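机器人社二月小报:这个月我们在按铃

先说好消息,社里这学期报名的人数到了38个,活动室的椅子不够坐了,周五来晚的同学请自带小板凳(或者坐窗台,但是别碰暖气阀门,上次有人碰了,整个下午热得像蒸包子)。

再说正事。上学期末投票的时候,大家在“继续做循迹小车”和“试试双臂仿真”之间吵了快一个小时,最后双臂赢了,票数非常接近。我自己投的是小车,输了,所以现在由我来写这篇小报,算是愿赌服输吧。不过写到这里我得承认,玩了几个星期之后,我已经有点上瘾了!

我们的项目叫Kukton,名字是取名大会上抽签抽出来的,没有任何含义,请不要再来问我它是哪国话。Kukton的任务清单一共16个,都是桌面上的小活儿:推一推、捡一捡、挪个位置、把东西放进去,诸如此类。两条机械臂装在同一根立柱上,面前一张木桌,桌上摆什么由当周的值班小组决定。清单上排第一的就是按铃,听起来是最简单的对吧?我们也是这么想的,所以把它给了新同学练手。

结果新同学们练手练了整整两个星期。

按铃这件事,难就难在铃顶上那个小钮。夹爪从上面下来,偏一点点就蹭到铃罩的边上,铃在桌上滑出去,下一次的位置就全不对了。第一版程序里我们把下降速度写得太快,那个铃直接飞出了桌子(仿真的好处是不用赔)。后来A组改成先停在铃的上方,等一小会儿,再慢慢往下走;B组不服气,觉得等一小会儿太浪费时间,坚持一口气下去,两组为此还列了张表格贴在活动室门后,到现在也没撕。 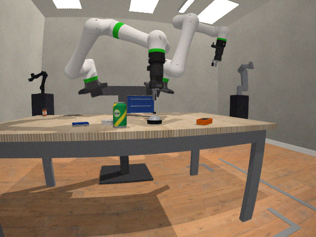
Kukton仿真画面,左臂的夹爪悬在铃的上方,右臂在一旁举着。

很多人问另一条手臂在按铃的时候干什么。答案是让路。我们最早根本没管它,随便给了个姿势,跑起来两条胳膊就互相打架,左边要伸过去,右边正好横在那里,报错报得满屏都是红的。现在的规矩是谁不干活谁就抬高,离桌面远一点,等轮到自己再下来。这个规矩写进了程序开头,新来的同学请不要删掉那几行,删过的人已经请全组喝过奶茶了。

桌上那些杂七杂八的东西也有讲究。铃旁边故意放了饮料罐,后面还有一个蓝色的盒子,就是为了不让夹爪走得太舒服。值班小组摆桌子的时候一个个笑得特别坏,尤其是把罐子放在离铃那么近的地方……橙色的那个托盘单独待在右边,留给后面的任务用,这个月先不碰它。

顺便汇报一下成绩。上周五晚上我们让A组的程序连着跑了一轮,一共130次,按响的次数超过一半,具体多少等负责统计的同学把记录整理好再贴出来。剩下的失败里,蹭到铃罩的最多,还有几次是夹爪停在半空一动不动,原因没找到,有思路的同学欢迎来认领,认领成功的奖励是可以给下一个任务起名字。B组的那一轮还没跑,他们说要再调一调,我猜是看了A组的数字心里有点慌,B组看到这里可以来反驳我。

接下来几件小事,麻烦大家看一眼:

周五活动照常,下午四点半开门。这次讲怎么看日志,主要给新同学听,老同学来了帮忙坐在旁边答疑就行。笔记本请提前把Belay装好,就是我们自己写的那个启动脚本,压缩包在群文件里。上次有一半人现场下载,网速慢得大家只好聊了四十分钟的天(虽然聊得挺开心的)。

想报名校际交流赛Skorkico的同学,表格还开着,每队最多四个人,可以跨年级。赛题里有一道也是双臂任务,要一只手扶住、另一只手去拿,正好和我们清单上的第22步训练计划重合,所以现在练的东西一点都不会浪费。没组到队的别着急,周五来找我,我手里有一张落单名单,落单的人凑一凑说不定是最强的队。

还有,活动室那台叫Ullar的旧电脑终于换了风扇,不再像吹风机一样叫了!跑长任务请优先用它,用完记得在门口的本子上写一下时间,也请不要在它上面挂着别的网页,你们懂我在说谁。

下个月的任务大概是把小东西放进托盘,如果按铃这边收尾顺利的话。投稿、吐槽、给机械臂画表情包的,都发到群里,画得好的下期登出来。周五见,记得带小板凳!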